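Tredach open manipulation board > Data and training > Fisheye wrist view: crop or keep?

ferrule_ed
Jun 27, 2026

I've been going through the results from our hand-held gripper work and would like a second opinion before we write it up.

We collected 281 demonstrations in May using the Woneck hand-held gripper, all on one task: take a garment off a hook and lay it flat. The same set was used to train two policies. Policy A gets the full circular view from the wrist camera. Policy B gets a centre crop that keeps the jaws and a bit of what's behind them. Everything else is the same, including the training length.

On the arm, over 21 trials each in the room where we collected, A finished 17 and B finished 12. Then we moved to the Ferbridge site, which neither policy had seen, and did 21 more. A dropped to 8. B got 13.

So the full view helps at home and hurts away. My reading is that A is learning the room. There is a lot in the wide view that stays put from one demo to the next, mainly the ceiling lights and the walls, and the network is free to use any of it to work out where it is.
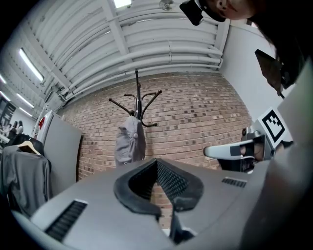 The crop takes most of that away. What's left is the jaws and the garment, and those look much the same at both sites. I'm inclined to recommend the crop for anyone collecting in a single building.

mossbank

How many rooms did the 281 come from?

ferrule_ed

Two, both in the same building. The split is uneven, the bigger room has most of them.

mossbank

Then I don't think you can say much about the wide view. You've shown that it overfits when you collect in hardly any rooms, and I'd have expected that. With more rooms the background stops being a useful cue and the policy should learn to ignore it. We had the opposite result on the Rowlands set, where cropping cost us a fair bit in new places. That was cup stacking though, so not the same thing.

ferrule_ed

Fair point about the number of rooms. But plenty of people on here only have one building to collect in, and they are the ones I had in mind.

tallow_and_pin

Have you looked at where the failures happen? 8 out of 21 doesn't tell me whether it misses the hook, misses the cloth or drops it halfway.

ferrule_ed

Of the 13 failures for A at Ferbridge, nine were in the approach. The gripper went in too high and closed on nothing. The other four were drops. B's eight failures were mostly drops and bad lays, only two in the approach.

tallow_and_pin

That fits your story better than the totals do. Going in too high could be it judging height from the ceiling. Is the ceiling at Ferbridge a different height?

ferrule_ed

Lower, yes. I haven't measured it.

mossbank

Or the hooks are at a different height. You need to rule that out first.

ferrule_ed

The hooks were set to the same height at both sites. That I did measure.

quillet

Coming at it from the pose side. How are you tracking the gripper in the demos? If it's visual tracking off the same wide camera, your action labels could be better in some parts of the room than others, and that would affect both policies.

ferrule_ed

Yes, off the wide camera, and on the uncropped picture for both sets. So the labels are identical for A and B. If they're bad, they're equally bad. The marker on the finger is only used for the jaw opening.

quillet

OK, that settles the comparison. It doesn't mean the labels are good, but it's a separate matter.

Does your crop keep the finger marker in view, by the way? We cropped tightly once and lost it at full opening. Didn't matter for the labels but the policy seemed to have been leaning on it.

ferrule_ed

It's in at most openings. At the widest it goes partly out. I hadn't thought of the policy using it. The arm has the same marker fitted, so at least it's the same at both ends.

brindlewick

Has anyone tried masking instead? Keep the wide view but blank the top third at random during training. We did it on a drawer task and got most of the benefit of the crop without losing the home score. Small test, only ten trials a side, so take it as a hint.

mossbank

I'd go for that before a hard crop. A crop is permanent, and on a reaching task you do want to see to the sides.

ferrule_ed

I can run that without collecting anything new. I'll train a third one with random masking and put it through the same 21 at each site. I still think the crop is the safer choice for a small set, but I'll leave the recommendation out of the write-up until that's done.

tallow_and_pin

Please log the closing height on each trial this time as well. And measure the ceiling.

ferrule_ed

Will do both.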